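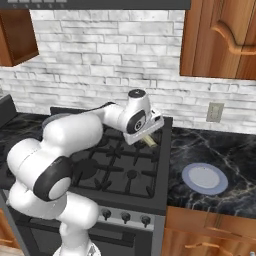 The first thing Adhiambo Nzioka wanted me to know about her lab is that the kitchens are free. She can have a new one before lunch, with different cabinets and a different stove, and if the robot drops dinner behind the oven then all she has to do is press a key and start over.

I cook a lot and I break things a lot, so I was jealous right away.

Nzioka runs a small group at Skurden that trains robot arms in simulation, and I spent a Wednesday there watching over people's shoulders. The question they're chasing sounds almost too plain to be research: if an arm learns to pick something up and put it somewhere else in one kitchen, what does it take for it to manage in the next one? The old answer was more demonstrations. A person steers the arm through the job over and over, the software copies what it saw, and everybody's wrists hurt.

Their method, which they call Relgate, goes easier on the wrists. Yoon-hee Um, who wrote most of it, had me try a demonstration myself (I was terrible – I put the gripper straight through where a pan would've been). Relgate takes a run like that, a better one I hope, and chops it up wherever the arm starts caring about a new object. Then it moves those chunks to match a fresh layout and stitches them back together. The runs that fail get thrown out, and the arm learns from the rest.

For the study they recorded 11 human demonstrations and spread them over 218 made-up kitchens. Then they tested in 6 kitchens the arm had never been trained on. With plain copying, it hardly ever finished the job. With Relgate it finished 55 percent of the time, and yes, I asked whether that was good!

"It's good and it's annoying," Um told me. She'd love to know why stoves are so much harder than counters. Her best guess is the grates. A small, skinny thing can settle between the bars at some odd tilt, and the fingers have very little room to get around it. On a flat counter the same grab is easy.

Ojārs Pärn, down the hall, is less worried about grates and more worried about real life. Simulated friction is a polite version of the real stuff, he says, and he'd like to see the numbers from an actual arm before anyone gets excited. That work starts in April, on one stove, bought used. Um has already picked out what it will be asked to lift first, and she wouldn't tell me what it was.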